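Lyme Season Is Here and Our Town Still Isn't Testing Ticks

8/1/19

Third summer in a row. Ticks on the dog, ticks on the soccer bags, ticks in the laundry. And Prokesard still has no tick testing program, not even a drop box at the clinic.

Plarkeck has one. Started in June, cost them 1,000 dollars for the first season, and people use it. They've already sent in about 200 ticks. You bring yours in a sandwich bag, you get a call. Simple.

Our health office says a tick test doesn't tell you if the person is infected. Fine. True. But it tells the town wich trails are bad, and it gets parents looking behind knees and ears every night, and that alone is worth the money. Last year we spent more than that on new signs for the parking lot at Rajput Field. Signs!

Doctors here are busy, I get it. A rash gets called a spider bite, the kid goes home, two weeks later the knee is swollen. I've heard that story from too many parents to shrug it off.
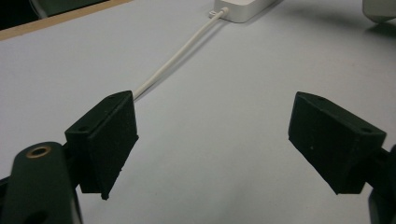

A reader in Prunero wrote back that testing gives people false comfort, and that she would sooner see the money go to mowing the trail edges and teaching kids to tuck there socks in. OK. Do that too. Mowing is cheap. But pick something, and do it before the next school year starts.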